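Ticket : pince du bras de table, fermeture incomplète
Équipement : cellule Fustine, poste salon
Ouvert par : Jade Sandhu
Suivi par : Isabelle McKinnon (support Narnex)
État : en attente de pièce

Message de Jade Sandhu, lundi 13 avril 2020

Bonjour,

Je vous écris au sujet de la pince de notre cellule. Depuis la mise à jour du contrôleur, les doigts ne ferment plus jusqu'à la position demandée. Je demande la fermeture complète, le mouvement s'arrête avant, et le contrôleur affiche le défaut 130 (« course non atteinte »). Si j'acquitte le défaut, la pince accepte la commande suivante, mais le défaut revient au bout de quelques cycles.

J'ai déjà fait les choses suivantes :
- redémarrage du contrôleur, arrêt complet et non pas seulement le bouton de l'écran ;
- nouvelle prise d'origine de la pince, à vide ;
- nettoyage du rail des doigts avec un chiffon sec ;
- contrôle du connecteur au poignet, il est bien verrouillé.

Le défaut se produit aussi à vide, donc je ne pense pas que l'objet soit la cause. Avec la tasse à motifs c'est toutefois plus fréquent qu'avec les objets mous.

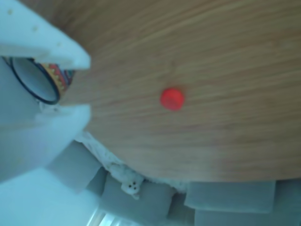
Le bras lui-même ne montre aucun problème. Les positions d'approche sont bonnes et je n'ai pas touché aux repères de la table. Je peux vous envoyer le journal du contrôleur si vous me dites quel niveau de détail il vous faut.

Avec mes remerciements,
Jade

Réponse d'Isabelle McKinnon

Bonjour Jade,

Merci pour les détails. Envoyez-moi s'il vous plaît le journal en niveau 2, et notez la valeur « décalage ouverture » dans le menu Pince. Elle doit être égale à 0. Ne changez rien pour le moment.

Isabelle

Message de Jade Sandhu

Le journal est en pièce jointe. La valeur affichée est 4. Je suis certaine qu'elle était à 0 en février, car je l'avais recopiée dans notre cahier lors du remplacement des doigts. Est-ce que la mise à jour peut modifier ce paramètre ?

Réponse d'Isabelle McKinnon

Oui, cela est possible lorsque le profil des doigts n'a pas été enregistré sous un nom propre. La mise à jour remet alors le profil Canulia, dont les doigts sont plus étroits que les vôtres. Procédez ainsi :
1. Mettre la pince hors couple.
2. Ouvrir les doigts à la main jusqu'à la butée.
3. Charger le profil « doigts larges » et remettre le décalage à 0.
4. Enregistrer sous un nouveau nom, puis refaire la prise d'origine.

Message de Jade Sandhu

C'est fait. Le défaut 130 n'est plus apparu pendant les essais à vide. Par contre, à l'étape 2, j'ai senti un point dur avant la butée, toujours au même endroit, du côté du doigt supérieur. Le profil est enregistré sous le nom « Mudaliar ».

Réponse d'Isabelle McKinnon

Le point dur vient probablement du patin de guidage. Je vous fais envoyer un jeu de 2 patins. En attendant, vous pouvez travailler à vitesse réduite, sans dépasser la force par défaut. Je laisse le ticket ouvert jusqu'au montage.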